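Inspection Checklist, Garment Folding and Storage Room
Gikwood Residential Services, Eide Building
Date of inspection: 11/30/18
Inspected by: Idun Hellström
Accompanied by: Helmut Diekmann, laundry supervisor
Previous inspection: August

Ratings used on this form: S (satisfactory), C (satisfactory with comment), A (action required). Items rated A must be answered in writing by the supervisor before the next scheduled inspection.

## Section 1. Floors and access

| Item | Requirement | Rating |
|---|---|---|
| 1.1 | Walkways clear between door and folding tables | S |
| 1.2 | Floor dry, no loose mats | S |
| 1.3 | Door opens fully and closes without force | C |
| 1.4 | Emergency exit sign lit | S |
| 1.5 | Carts parked in marked bay | A |

**Comment, 1.3.** The door closer is slow. It does latch. Maintenance has the work order (No. 261) and has been asked to adjust the closer before the end of the quarter.

**Comment, 1.5.** Two carts were standing outside the bay on arrival and were moved during the inspection. The same item was rated A in August. Mr. Diekmann is to repeat the instruction to both shifts and to repaint the bay line, which has worn away on the side nearest the corridor.

## Section 2. Folding tables

| Item | Requirement | Rating |
|---|---|---|
| 2.1 | Tables stable, no rocking under hand pressure | S |
| 2.2 | Edges smooth, no chips or snags | S |
| 2.3 | Surface wiped down at start and end of shift | S |
| 2.4 | Surface free of pins, tags, food, and drink | S |
| 2.5 | One garment in work at a time on each table | S |
| 2.6 | Hem and sleeves kept back from table edge | C |

**Comment, 2.2.** The front edge was checked by hand along its full length. Rounded edges are required on all tables used for knitwear and light shirts. Any table with a squared or damaged edge is to be taken out of use and reported.

**Comment, 2.6.** Long-sleeved items need particular attention. A sleeve should be turned in over the body before the hem is turned up, and the cuff should finish inside the outline of the fold. A cuff left pointing toward the front edge is easily caught by a passing cart or apron tie. Staff were reminded of the folding sheet posted by the door.

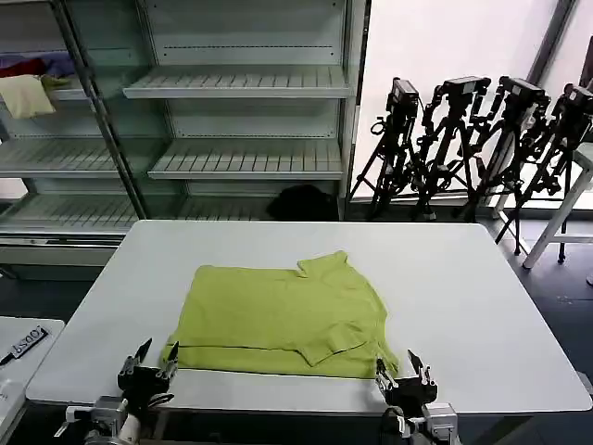 Is a partly folded garment allowed to stay on the table when staff leave for a break?

It may stay for the length of a short break, provided the table is otherwise clear and the garment lies fully on the surface. At the end of a shift, every garment must be finished and shelved or returned to the cart.

## Section 3. Handling of garments

| Item | Requirement | Rating |
|---|---|---|
| 3.1 | Pockets checked before folding | S |
| 3.2 | Damp items returned for drying | S |
| 3.3 | Resident labels legible | A |
| 3.4 | Torn or stained items set aside and logged | S |
| 3.5 | Printed items handled according to room rules | C |

**Comment, 3.2.** The inspector tested a sample of 17 items from the finished carts by hand. None was damp.

**Comment, 3.3.** Six labels in the same sample could not be read without a lamp. The fault appears to lie with the marker pens bought in the fall. Adjoa Dogbe in Purchasing will return to the Fisano pens used earlier in the year. Affected garments are to be relabeled as they come through the room. A separate sorting day is not required.

**Comment, 3.4.** The log is well kept. Entries should show the initials of the person who set the item aside as well as the date. Four entries in November had no initials.

## Section 4. Shelving

| Item | Requirement | Rating |
|---|---|---|
| 4.1 | Units fixed to wall or floor | S |
| 4.2 | Shelf load within posted limit | S |
| 4.3 | Heavy linen on lower shelves only | C |
| 4.4 | Shelf lips and slots free of lint and sharp burrs | S |
| 4.5 | Step stool available and in good repair | S |

**Comment, 4.1.** The fixings on the Jilness units were tightened after the August inspection and have held. Sverre Dalen signed for that work, and his sheet is filed with this report.

**Comment, 4.3.** A stack of bath sheets was found above shoulder height and was brought down at once. The posted limit for the upper shelves is light garments and pillowcases.

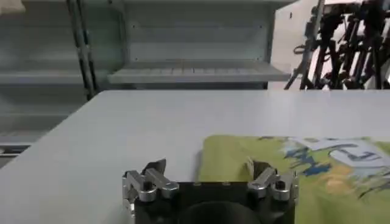

Item 3.5 was added to this form after residents complained about cracked and stuck lettering on their shirts. The room rule is that printed garments are laid out flat and smoothed before the first fold, with no crease pressed into the print. Blue and dark printing resembling lettering on a yellow-green ground, with a pale patch set into it, is the sort of print the rule is meant to protect, and it should be spread out on the table in this way so that the whole design can be looked over. The rating of C reflects the written rule only: the posted sheet does not mention prints, and new staff cannot be expected to know of it. Mr. Diekmann will add a line to the sheet.

## Section 5. Lighting, air, and posture

| Item | Requirement | Rating |
|---|---|---|
| 5.1 | Even light over all work surfaces | S |
| 5.2 | Ventilation running during working hours | S |
| 5.3 | Table height suited to standing work | C |
| 5.4 | Staff rotated between folding and shelving | S |

**Comment, 5.3.** Two members of staff asked for a raised surface. Blocks are not to be placed under table legs. Requests should go to Roald Wikström in Facilities, who can order legs of the correct length.

## Section 6. Actions

| No. | Action | Responsible |
|---|---|---|
| 1 | Repaint cart bay line and repeat instruction to both shifts | H. Diekmann |
| 2 | Replace marker pens | A. Dogbe |
| 3 | Relabel affected garments | H. Diekmann |
| 4 | Add printed garments to folding sheet | H. Diekmann |
| 5 | Adjust door closer, work order 261 | Maintenance |
| 6 | Review request for raised tables | R. Wikström |

Overall result: passed with actions. Items 1.5 and 3.3 will be checked first at the next inspection.

Signed: I. Hellström
Received: H. Diekmann
Copy to: Facilities, Room 63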